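Kelly Andrade
3 Apr 2025

A short thread on how I lost a day to a robot that was frightened of a table lamp.

1/ We test in sim before anything goes near the real arms. Kovau, our planner, had done the tidy-the-table job 100 times without a hiccup. I told people this. Out loud. In a meeting.

2/ Then we merged the new collision checker and it froze on 45 runs in a row. No error. The log just said "waiting for clearance", over and over, like a bloke stuck at a boom gate.

3/ Jailson Fontes blamed my code. I blamed the lampshade. We were both a bit right, which neither of us enjoyed.

4/ The safety margin was meant to be 20 mm. Someone (me, in December) had typed it in centimetres. Every object on the table had its own exclusion zone.

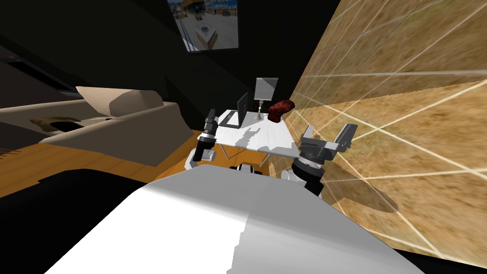 Laptop, lamp, red lumpy thing. Both arms at the table in sim.

5/ Margin's fixed, and the checker now rejects any value without a unit. Real arms stay powered off until Jailson has rerun the lot. He's enjoying this far too much.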